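From: Ellville District Cricket list
To: ground-and-fixtures
Subject: Re: Naming the Lurka Oval pavilion (and the afternoon tea business)

Hello everyone,

Sorry for the slow reply, I've been up to my elbows in registrations and only sat down with a cuppa tonight to read through the whole thread properly. I'm quoting the bit I wanted to answer, and then I'll ramble on a bit, as you all know I do.

> I'm not against a new name as such, but I think we should go slowly.
> Ornbridge renamed their ground two seasons back and half the visiting
> teams still turn up at the wrong gate. If we do take the Yordanov
> offer, could we keep "Lurka Oval" for the ground itself and only put
> the sponsor on the pavilion? Also, does anyone know whether the sign
> out on the road belongs to us or to the council? And what's happening
> with teas, are we still hiring cups or not?

Good questions all, and I reckon you're spot on about keeping the ground's name as it is. I played my first junior game at Lurka Oval (out second ball, thanks for asking) and I'd be sad to see it go off the fixture list. The Yordanov people were very relaxed about it when I rang. They're happy with the pavilion only, for 5 seasons, with their name over the scorers' window and on the front page of the draw. They did ask for a boundary board as well, and I said I'd put it to the list, so consider it put.

On the road sign: it's the council's. I rang to check and was passed between three desks, but the last fellow was lovely and found the original paperwork. If we wanted the wording changed we'd be paying for it, and there's a form, and the form goes to a meeting, so my vote would be to leave it well alone.

Now, teas. We stopped hiring at the end of last season and I've been looking at buying our own ever since. The hire mob wanted a deposit on top of the fee and we were forever one saucer short. I've been taken with these square yellow ones, though I know some of you would prefer plain white and stackable.

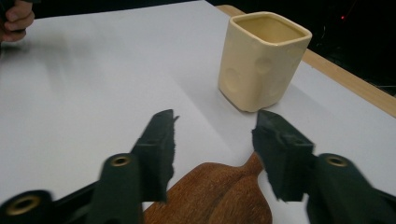 The square cup, with the dimples in the side.

I'd love to hear what people think before I go ordering anything. My own worry is whether a square rim is a nuisance to drink from when you've got a sausage roll in the other hand, and whether they'd fit the pavilion racks, which were made for the old round ones. If anyone with a tape measure is passing the ground this week, the inside width of the rack would be a great help to me. The key's where it always is.

While I'm at it, a few things for the September start, in no special order except that the first one is a bit urgent:

1. Pitch covers. The big one has a tear near the eyelets and needs sewing before we get rain. I've got the heavy thread but my hands aren't up to it any more. Ornbridge have offered to lend us theirs for round one if it comes to that, which was very decent of them considering the argument over the toss last year.

2. Nets. Training will be in the far nets until the near ones have been re-turfed. Juniors first, then seniors once they've packed up, and please, seniors, don't start bowling while the little ones are still collecting balls.

3. Lost property. The box under the scorers' bench is full to the top again. Have a look through it for your odds and ends before the first home game or it all goes to the op shop.
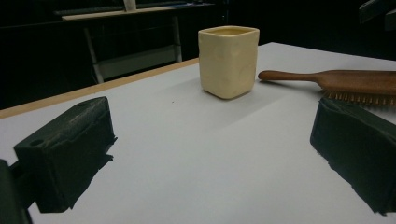

4. Under-13s numbers. We have 17 signed up, a wonderful result for a club our size, and too many for one side and not enough for two. I've asked Ellville Juniors if they'd like to combine for a second team, playing 8 a side on the back ground. They're keen but want to know who's providing the gear. I said we would, and now I'm going through the kit bags to see if I was telling the truth. If you have small pads in the shed, please bring them down.

5. Raffle. The meat tray is back by popular demand. Last year's takings on opening day came to just over $100 after costs and it all went on new stumps.

Could I have replies on the pavilion name first, please, as Yordanov would like an answer and the draw has to go to the printer. A simple yes or no to the list is fine, and if you want to add three paragraphs after it I'm hardly one to complain. Cups and racks can wait a little longer.

Looking forward to seeing you all down there, and bring a chair if you have one.

Cheers,
Fixtures and Pavilion, Lurka Oval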